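About Helliner

Last updated July 13, 2024
4 min read
37 shares · 8 comments

Helliner began with an argument at a kitchen sink — Stepan Kobzar said a machine would be clearing the table within the year, his brother Ihor said he'd be doing it himself until he retired, and so far Ihor is winning. We're a small outfit in Eltcombe, eight of us on a good day, and we spend our working hours finding out which household chores a machine can really take over and which ones it still makes a mess of.

People ask us all the time if the robots are ready. Well, some are, for some things! Picking up one box from a clear surface goes nicely. Soft things, shiny things and anything in crinkly wrapping are a good deal harder, and we wouldn't trust a machine alone with your grandmother's dishes just yet.

Tülin Tokgöz runs our home trials and keeps a list of 96 chores, from folding dish towels to sorting the medicine drawer, and she is a tough grader (she'd want you to know that). A carton of ointment held upright over a table that also has a crumpled face mask and a clear plastic package on it is very much her kind of test.
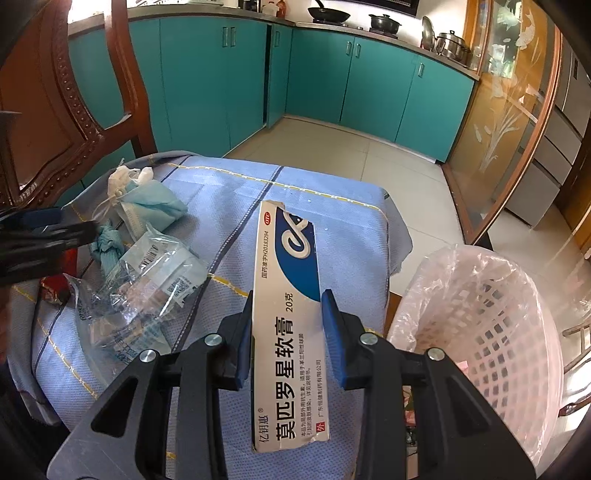 Working with us

We're always glad to hear from families and small shops with a chore they're tired of. Write to Ibrahim Danladi, tell him what it is and how often you do it, and he'll write back, usually at some length.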